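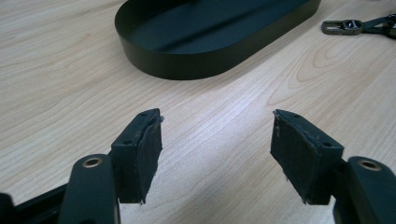

Hard wax oil on an ash table: white bloom after the second coat

Reading time: 3 min
Print | E-mail this thread

rizzi_bench
Dining table top, solid ash, planed and glued up from boards I bought at the Brikodcombe yard. Sanded 80, 120, 150, vacuumed, wiped with a dry cloth. First coat of Vomell hard wax oil went on in the evening and looked fine the next day. Second coat, same tin, same pad, has left a milky bloom over a third of the surface, worst at the end nearest the window. It doesn't wipe off with a dry cloth. White spirit shifts it for a minute and then it comes back as the spirit dries.

Workshop is a single garage, unheated, January. Is this moisture, or too much product? I would prefer not to sand back to bare wood.

Kirsten Cormier
Too much product is my first guess. What was your coverage? For a top that size you should be using very little on the second coat. The first coat fills the open grain and the second has nowhere to go, so any excess sits on the surface and cures soft. Press a fingernail into the bloomed area. If it marks, it's a film.

oldgouge
Disagree. Excess oil goes sticky and shiny. It doesn't go white. White is water or cold. What was the temperature when you put it on, and where was the tin kept?

rizzi_bench
Tin was on the garage shelf. No thermometer, but I could see my breath. Fingernail leaves a faint mark in the white area and none elsewhere. I didn't measure the coverage. I poured a small puddle and worked it out with a white pad, then wiped after ten minutes.

oldgouge
Then it's cold. The wax part thickens and comes out of the oil when it is chilled. If you didn't stir to the bottom of the tin, the first coat was mostly oil and the second coat was mostly wax. That also explains why coat one looked right.

Kirsten Cormier
It explains it, but so does a heavy second coat, and the fingernail test came back soft. In a cold room ten minutes is also a poor guide, as the oil hasn't moved into the wood by then. I'd accept that the cold made it worse. I don't accept that the quantity was right.

Test before you do anything to the whole top. Take the worst patch, the size of a postcard, and warm it gently with a hairdryer on low. If the white clears and you can buff the patch even with a clean cotton cloth, it's wax on the surface and you can do the rest the same way.

tallboy_77
Sand it. Every one of these threads ends in sanding. 150 by hand, twenty minutes, start again indoors.

Kirsten Cormier
Half-cured wax will clog the paper in seconds. If it does need to come off, use a card scraper first, then paper.

tallboy_77
I've used a mesh disc on half-cured oil with no bother. You do need proper extraction.

Carmela Melis
Two points that haven't come up.

The first is grit. 150 is a reasonable stopping point for ash, so leave that alone. People go to 240 thinking it will be smoother, and the surface then takes up so little oil that every coat behaves like this one.

The second is the window end. Glass in an unheated garage drips at night, and the air beside it is damp. I would move the top to a heated room for two days before any test, with battens under it so air gets to both faces. Oil one face only and leave it flat on a sheet, and you may have a cupped board to deal with as well. Has the underside had a coat?

rizzi_bench
It has not. I was going to leave it bare.

Carmela Melis
Give it one coat at least. It needn't look good.

oldgouge
Bare undersides are fine. Plenty of old tables were never finished underneath and they are still flat.

Carmela Melis
The flat ones are the ones that survived. They also weren't kept above a radiator. It's one thin coat and it costs very little.

rizzi_bench
Update. Top has been in the spare room for two days, on three battens. Hairdryer on the test patch: the white cleared within a minute and the cloth picked up a yellowish residue. I went over the whole bloomed area in strips. Most of it is now even. There is a dull band near one edge that still marks with a nail, and I'm leaving that another week.

I also looked in the tin. There was a thick layer at the bottom I hadn't touched.

oldgouge
As I said.

Kirsten Cormier
And residue on the cloth, as I said. I'd bin what's left in that tin. The proportions are wrong now whichever way you stir it.

mortice_m
Does the same apply to the Rustbridge oil? I have a tin that has been in a shed since autumn.

Carmela Melis
Bring it indoors overnight, stir it with a flat stick right to the bottom, and try it on an offcut of the same timber. Give the offcut both coats before you judge it. And lay the used cloths out flat outside to dry. Don't leave them bunched up in a bin.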